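Gedcombe Residents' Association
Minutes of the general meeting held 09/09/2023
Hall kitchen side room, 7:30 p.m.

Chair: Hagos Asfaw
Present: 29 members, as per the sign-in sheet. Apologies were received from the two households on Mill Rise.

1. Minutes of the May meeting

Agreed, with one correction. The May minutes say the Plandex report was "welcomed." Several members said they did not remember welcoming it. The word was changed to "received."

2. Shared cooking evenings

The Chair reminded members that in May the association agreed to look at running a cooked supper in the hall once a month. Plandex had been asked to say what it would cost and how many people might come. Their report was sent out with the agenda.

Mrs. Doležal asked how Plandex had reached a figure of 714 likely diners a year. Gedcombe suppers have been tried before and the best of them filled four tables. The Chair said the figure came from a survey. She asked how many people had answered the survey. The report does not say. It does say the response was "encouraging."

A member from Orchard Lane said people will tick a box for a hot meal because ticking a box is free, and that he had ticked it himself with no plan to attend. Another member thought this was too gloomy and said her street would come if the food was decent and it finished by nine.

Cost. The report puts the first-year cost at $1,687. This covers pans, plates and a deposit on the hall -- it does not cover food. The meeting was surprised by this. The Chair said food would be paid for out of ticket sales. It was pointed out that food has to be bought before anyone has paid for a ticket, and that the association has done this before with the bonfire rolls and ended up eating them for a week.

Pans. The report recommends the Widari set. Mr. Doležal wanted to know why a village supper needs a matched set when there are perfectly good pots in most houses in the room. He also noted that the list is heavy on small saucepans, and that nothing on it would hold soup for more than a family of four.

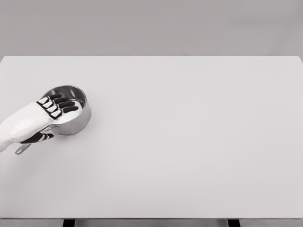 Small stainless steel saucepan on a pale tabletop.

The Chair said small pans would do for sauces. Mr. Doležal asked what sauces. There was no menu in the report and the Chair agreed that there should have been one. It was suggested that we borrow two large stockpots for the first evening and buy nothing until we know whether there is a second.

Several people spoke for this. One member was against, on the grounds that borrowed pots come back dented and then there is bad feeling. She was asked whether she was thinking of a particular pot. She said she was.

Agreed: no pans to be bought this year. Hagos Asfaw to ask around for stockpots. Plandex to be asked for the survey answers in full, including how many forms came back. If they charge for this, we will do without.

Agreed: one trial supper, tickets sold ahead, to go forward only if 20 are paid for a week before. An offer to "pencil in" names without money was turned down on a show of hands.

3. Hall stove

The left-hand back burner still does not light. The hall managers wrote in May that it was "on the list." A member asked to see the list. The Chair has asked for it twice by letter and will now go in person.

It was noted that the trial supper depends on the stove, so item 2 should be read with this in mind. Mrs. Doležal asked that the minutes record that she said so at the last meeting, too. They do.

4. Leaflets

A draft leaflet for the supper was passed round. It promised "a feast for the whole village." Changed to "a hot meal." The line saying that booking was already filling up was taken out, as no bookings have been opened.

There was some talk of whether leaflets bring anyone in at all. The last batch was mostly found in the recycling outside the post office. Agreed to print half as many and put a notice in the shop window.

5. Any other business

The path behind the hall is overgrown again. The parish says it belongs to the hall and the hall says it belongs to the parish. Carried over.

A request for the association to join a regional food network was read out. The letter lists many benefits and a yearly fee, but does not explain what the network does. The Chair will write and ask.

The meeting closed at 9:10 p.m. Date of the next meeting to be fixed once the stove has been looked at.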